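Home | Lots | Visit | Town Office | News

FOR IMMEDIATE RELEASE
12/14/16

Clikcombe Opens Second Round of Low-Cost Home Sites

CLIKCOMBE — The Town of Clikcombe will begin taking applications next month for the home sites at Laller Addition, on the old fairground north of the grain elevator. Lots are priced at $3000 each, with $2000 returned to buyers who finish a house and move into it. Buyers who finish a house and rent it to their brother-in-law should call the office first.

The town has 1213 residents, a grocery store, a clinic open four days a week and one traffic light, which blinks. Dresdale, with its hospital and its opinions about our football team, is a half-hour drive east.

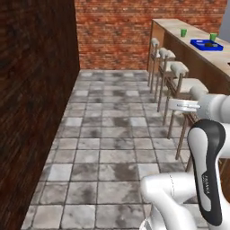
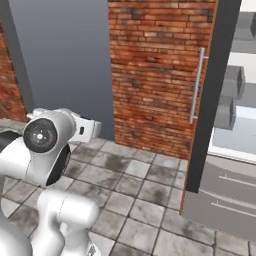
Water, sewer and electric lines are already at the curb on Wilczyńska Street. The street itself will be paved by July — the town is aware that it said this last year. Houses must have a permanent foundation and be started within a year of purchase. Mobile homes, storage sheds and "temporary" campers do not qualify.

Applications are available at the town office, 212 Main, weekdays until 4:30, or until the clerk's window closes for lunch.

Share (7) | Comments (2)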